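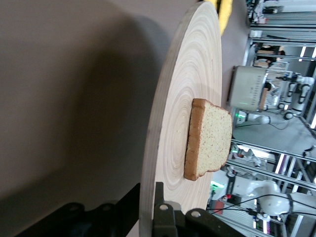
Åsmund Midtbø wrote to me after the last session that a robot which drops things is a solved problem, just turn up the grip force. I love getting notes like this, and it's exactly where we start on Friday!

Session 6: Soft objects and the fault that didn't show up

Our case is the Piron bread task. The arm picks up a slice of bread and sets it down on a round wooden board. The log covered 325 runs and the controller reported no errors at all. Then Vidar Dalen went through the wrist camera footage and marked 12 runs where the fingers had crushed the slice or torn the crust. Every one of them was logged as a success.

How did that happen? The success check asked one question: did the fingers stop closing before they met each other? A squashed slice stops the fingers just as well as a whole one. The check came from an older job with hard plastic blocks, where it worked beautifully, and it was copied over in June without a second look.

Then comes the part I find really exciting - all 12 bad runs came after run 152. That was when the force limit was raised to cure a few slips, so Åsmund's fix had already been tried.

Terms to know before class:
Silent failure - the task goes wrong and no fault is raised.
Proxy check - a test of something easy to measure that stands in for what you care about.
Force limit - the most the fingers may push before the motor holds.

Bring to class:
Your own success check for a slice of bread, in plain words, half a page at most. Say what it would miss.
One guess at how the slips could be cured with the old force limit left alone. Finger pads, approach angle and closing speed are all fair game.

We'll try the best ones on the first 50 runs of the log and see how they hold up. Reading: chapter 4 of the course pack, up to the section on slip detection.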